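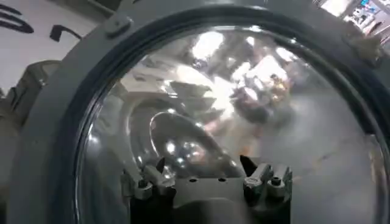
Round glass window in a dark gray ring.

Home | Tutorials | Maps & Charts | Templates | Contact

How to Build a Store Locator Map From a Spreadsheet

3 April 2020 | 19 comments | 10 shares

If you have a list of addresses sitting in a spreadsheet and you've been meaning to turn it into a proper map, pour yourself a coffee and let's do it together! I put this off for ages myself (I was sure it would eat a whole weekend) and then had it finished before lunch. I'm using Braltent, but most mapping programs work in much the same way.

Start by cleaning up your list. You want one row per location, with the street, city, state and ZIP code each in a column of its own. My list for Skatitura had 3,847 rows, and plenty of them had the ZIP squeezed in with the state, so do check before you go any further.
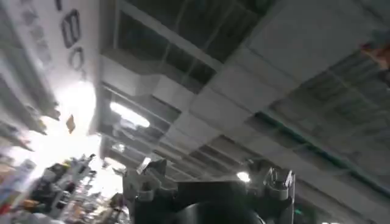 Next, save the sheet as a CSV file and choose Import from the Data menu. Braltent will ask you to match your columns to its own fields. Format the ZIP column as text first, or you'll lose the leading zero on every address in New England, and I speak from sad experience there.

Once the pins drop, zoom all the way out and look for strays. A pin in the middle of the ocean almost always means a blank or swapped coordinate. Click it, fix the row, and hit Refresh.
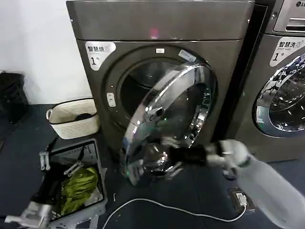 Now for the fun part, the colors! Open the Style panel and group your pins by store type. I'd stay at 6 colors or fewer, with a darker shade for your main branches. If pins pile up in the big cities, turn on Cluster and they'll gather into one neat bubble until somebody zooms in.

When you're happy with it, choose Export and pick PDF for printing or Web Link for sharing. The Brerkutach base map prints a little dark on my machine, so I switch to the light one before sending anything to paper.

Next tutorial: Adding Drive-Time Rings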